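Warkent Kids > Around the House > Why Is the Table Always Messy?

Why Is the Table Always Messy?

Last updated: January

Grown-ups like to say, "A tidy table takes two minutes." Have you ever checked? Maya Ghanem, who writes our home pages, put a timer on hers one Tuesday. It took five. So let's be a little suspicious of what people say about tidying, and find out what holds up.

Claim one: "Everything has a place."

Does it? Think about a picture in a frame. You might say its place is on the wall. But until somebody finds a nail, it lies flat on the table, and after a week everyone acts as if it lives there. A thing only has a place if the people at home agree on one. Ask them. You may get 4 different answers.

Claim two: "A box makes it neat."

Shops love this one. Put a cover on your tissues and your room will look lovely, they say. A woven wicker box does look nicer than cardboard to some people. It still takes up room, though - often more room than the plain box did. And if it sits crooked in the middle of the table, you still have to move it before dinner.

Wicker, by the way, isn't the name of a plant. It's a way of weaving thin, bendy stems such as willow or rattan. Look closely at a wicker basket and you can follow one strand going over, under, over, under.

Claim three: "Fake flowers need no care."

Almost true. They don't need water, and they won't wilt. But dust lands on them just as it lands on a shelf. Blow on an old bunch and see what happens (not over your cereal).

Claim four: "Round tables stay tidier."

Raghda Twal, a reader, wrote in to tell us this. We doubt it. An oval or round table has no corners, so there's no corner to pile things in. Things pile up along the far side instead, where your arms don't reach so easily.

Try it yourself. Sit down at your table and stretch out both arms. What can you touch without getting up? Now look at what's past your fingertips. Is that where the forgotten things are? Draw a map of it, and do it again on another day. If your map doesn't match what we said, trust your map.

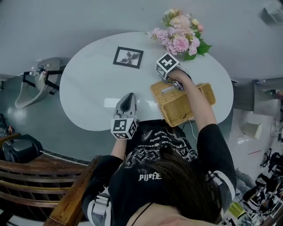
Then pick one thing from past your fingertips and ask who put it there. If the answer is "it's always been there," ask again.

Contact us | © Warkent Kids | Back to top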